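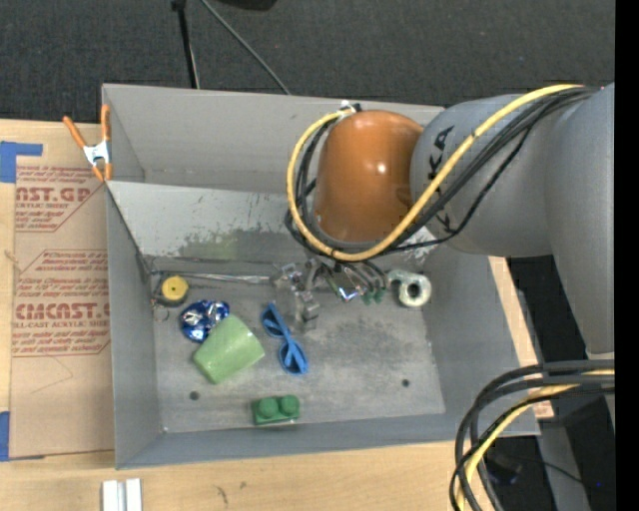
Perrine Langlois
@perrinelanglois

1/ Notes on sorting the odds-and-ends bin at the Annamalai workshop. Gray metal, open top, sloped back. It collects whatever has no other home, and it was due in May.

2/ Rule one: work on a wooden tabletop at standing height. Bending over a bin on the floor costs you the afternoon.

3/ The slope is where the wear goes. The upper part is still pale, the lower part is scratched dark and rubbed gray. Everything tipped in slides down the same way. I have stopped trying to polish it out.

4/ Long thin pieces settle along the rear edge. Take those first, flat, by the end. If you pull from the middle they flick small parts under the slope.

5/ Foil packages: crumpled does not mean empty. Press before discarding. The blue and silver one goes in the "check" tray until someone has pressed it.

6/ Cups hide things. The light green one was on its side, so tip it out over the tray, then move it to the kitchen shelf. It is not hardware.

7/ Rings - wire in one bag, anything thicker in another. Mixed rings tangle and you end up sorting twice.

8/ Small round parts, like the yellow one with the dark dot, get a label the same day. Unlabeled after 3 weeks, they go to the Damorent swap box.

9/ Last step: wipe the floor of the bin front to back, dry cloth, no spray. Spray leaves a film and dust sticks to it.

10/ Tray inserts from Wodance fit if you trim one side. Measure the floor, not the rim.

287 likes · 3 comments · 978 views
Share
Last updated 11 June 2024
This site uses cookies. Accept | Manage settings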